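Hsiu-ying Fung and Emmett Fitzsimmons
June
14 shares | 3 comments

4. Putting Away Long, Thin Items

4.1 Why these items were treated separately

In the first round of observations at Jestbridge, most of the clutter left on the shared worktables fell into groups that people already had a place for. Tape went on the tape hook, scissors went in the block, and paper went in the flat drawer. Long, thin items did not have a place in the same sense. Markers, dowels, plain rods, paintbrushes and knitting needles were all put "with the pens" by one person or another, and the same item could end up in different spots on two days running. We therefore coded them as a group of their own, whatever they were used for.

An item was placed in the group if it could be held in a closed hand with both ends showing and if its thickness was fairly even along its length. This left out screwdrivers, which have a wide handle, and rulers, which lie flat. A few items were hard to call. Emmett Fitzsimmons coded the glue sticks as long and thin, Hsiu-ying Fung did not, and after discussion they were left out.

4.2 Items without marks

The plain black rods gave the most trouble. They come with the Prornero display kit, which the workshop keeps for building small stands, and they are close to a marker in thickness. A rod of this sort is shown in Figure 3 against the pale work surface. It is slim, smooth and the same black all the way up, and its end is flat with a softened edge. Nothing about the exposed part tells a person which way up it should go — a marker at least has a cap.

We asked the 12 participants to clear a table at the end of their session in the usual way, with no instructions about where anything belonged. The rods were most often dropped into the marker cup. When asked later, several participants said they had taken the rod for a marker at a glance and had noticed only when they picked it up. Others knew it was not a marker but put it in the cup anyway, as it was the nearest upright container. Two of these remarks are typical: "It fits, so it goes in," and "I wasn't going to walk over to the shelf for one stick." 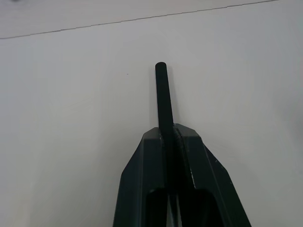 The effect of the marker cup was felt mainly by the next person at the table. Someone reaching for a black marker would draw out a rod, put it down on the tabletop and try again. The rod then stayed on the table until the next clearing, when it went back into the cup. We saw this loop in 9 of the 14 sessions, and in one Sunday session it happened to the same participant more than once.

4.3 Upright and flat storage

Two storage arrangements were compared. In the first, the long items were kept upright in cups, as before, but with a separate cup for the rods. In the second, they were laid flat in the Hsieh tray, a shallow drawer insert divided into lanes. Both arrangements were placed within arm's reach of a seated person, and neither was labeled at the start.

Upright storage was quicker to use. A person could let go of an item without looking, and most did. It was also less tidy, as short items sank out of sight and taller ones leaned across the openings of the cups beside them. The tray took longer, as each item had to be turned to lie along its lane, but very little was put in the wrong lane once the first item was in it. An empty lane was a different matter. On the mornings when the tray started out empty, participants filled it in whatever order they came to things, and the rods and markers were mixed again by the end.

Adding a printed label to the tray helped on these mornings. Adding one to the cups made little difference that we could see. The cup labels faced outward, toward the front of the table, and people seated at the sides could not read them without leaning over.

4.4 Table surface

The three tables differ in color, and this turned out to matter more than we had planned for. On the pale table, dark items left behind were picked up early in the clearing, often before the larger things. On the dark Flukon bench, the rods were among the last items to be put away, and one was left in place after the participant had said the table was clear. We had not set out to test contrast, and the number of sessions at each table was not balanced, so we report this only as something to be checked.

Rolling was a smaller problem. Rods left loose on any of the tables would roll when the table was bumped, and participants dealt with this by laying them against something heavy, usually the tape dispenser. Items parked this way were slow to be cleared — they seem to have been read as already put away. On average they stayed out for about 3 minutes after the rest of the table was done. Section 5 takes up the same question for flat items.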